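**Working group on handling rules – minutes**

26 Oct 2018, Illdale office, small meeting room. Sites present: Illdale, Skalisau, Deditz. Nygård sent written comments.

**1. Minutes of the last meeting**

Approved with one change. Under item 4, "operator" should read "shift lead."

**2. Session counts**

The shared log stands at 3,249 recordings since July. Skalisau has the most and Deditz the fewest, as Deditz had one station down for repairs. Of the total, 264 were sent back for missing labels. Illdale will relabel its own share. The other sites will do the same by the next meeting.

**3. Draft rules for cloth work with hand-held grippers**

Nygård asked for the draft to be split into setup, handling and recording. Agreed. The setup part was read through and passed with small edits:

- Clear the work surface before the garment goes down.
- Check finger pads and screws at the start of each shift.
- Do not use a gripper with a loose pad. Tag it and put it on the repair shelf.
- One garment per recording unless the task sheet says otherwise.

The handling part took most of the meeting.

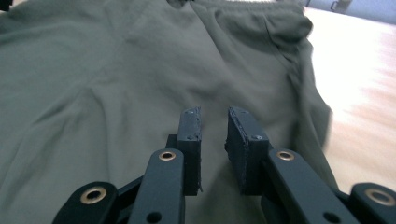 Rule 7 covers the approach to the cloth. The old text said only "approach slowly," and the sites had read it in different ways. The new text says the fingers should be open and just above the fabric before the first pinch, as with the olive-green garment here, where the pads have not yet closed on anything. Deditz wanted a fixed height in the rule. Skalisau was against this – folds and lumps vary too much from one piece to the next. It was agreed to leave the height out and to review the wording after 200 more recordings.

Rule 8 covers where to pinch. Skalisau proposed that the operator choose a single fold and stay with it. Changing to another fold partway through is allowed, but must be noted in the log. Agreed.

Rule 9, on flattening creases beforehand, was dropped. Garments are to be left as they fall unless the task is ironing or folding from flat.

**4. Lighting**

Deditz reported glare on pale tables near windows. Blinds were suggested. Illdale would prefer to move the tables, and will try this at one station first. No rule for now.

**5. Pad wear**

The draft had a replacement limit of 2,000 closes per pad. Nygård wrote that this is too high for printed pads and that wear should be checked by eye as well. The limit stays in the draft in brackets until each site has sent in its repair notes.

**6. Actions**

- Illdale: send out the split draft with rules 7 and 8 as agreed.
- Skalisau: add a "changed fold" box to the log sheet.
- Deditz: list open repairs by station.
- All sites: repair notes on pads, relabeling of returned recordings.

**7. Next meeting**

At Skalisau, date to be set by email. Rules on recording will be taken first.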